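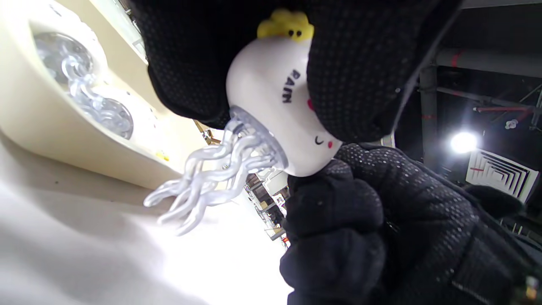

Jellyfish figure with clear tentacles and yellow flower, "RAIN" on the dome.

Jellyfish figure (also jelly toy, dome jelly). Small novelty toy in the shape of a jellyfish. Rounded white head with a painted face, see-through curly tentacles below. Usually kept in groups, on a shelf or in a shallow tray. Not to be confused with the squeezy rubber sort.

Form

The head is a smooth dome, slightly glossy. Face kept simple: dark eye marks, red blush spots on the cheeks. Yellow details are common. Some carry a printed word, which collectors use as the name of the piece.

Tentacles are clear or frosted, wavy, fixed under the head at a round clear base with small ridges. They overlap and catch on each other when figures are stored together.
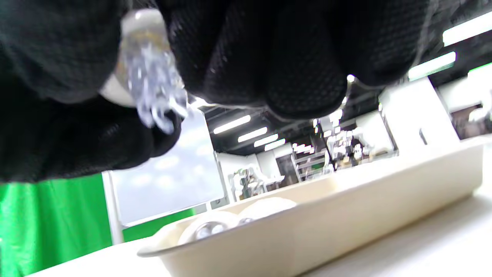 Names vary a lot. The Clollisdale list, last revised Jan 22, 2018, has "rain" and "drip" pieces under one heading, which Aoife Quinlan has argued is wrong. Multivia, a dealer, sold them in boxes of 100 with no names at all. Kustasura used its own numbering up to 700, with gaps, and droped it the following April.

Storage and handling

Trays with a raised rim and rounded corners suit them, as the domes roll. Heads at one end, tentacles free. Pick up by the dome, not the strands. Thin gloves keep finger marks off the gloss. 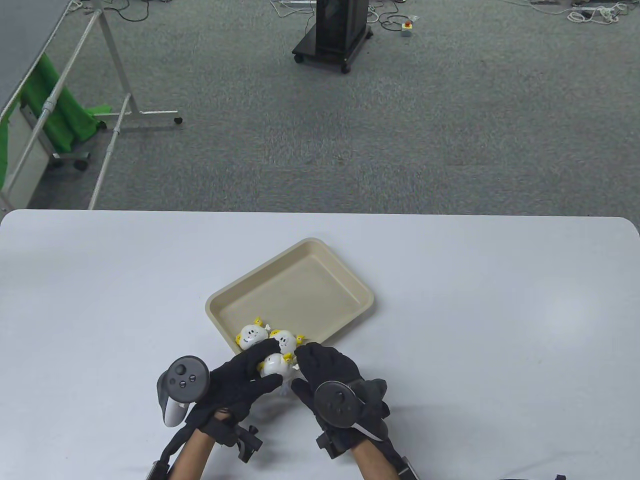 Dust settles in the ridges of the base. Soft dry brush, then a damp cloth on the head only. Printed lettering should'nt be rubbed. Yellow parts wiped last, lightly.

Tangled strands are eased apart from the tips upwards.

Display

Upright on the base, or hung with the tentacles loose. Opinion is divided. 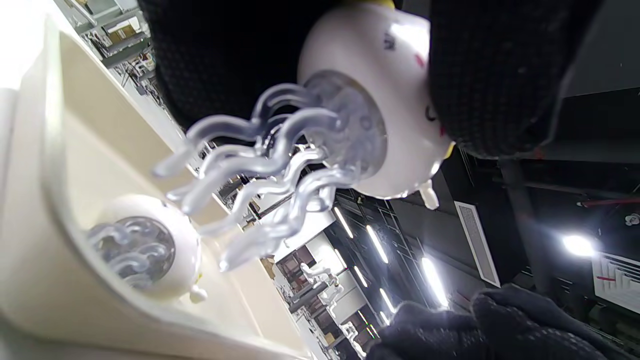 Lorcan Lynch holds that hanging pulls the strands out of shape over time, and that 2 of his went straight at the ends after one summer in a window. He now lays them flat.

See also: Tilahun sets; novelty figures; sea creatures in toys.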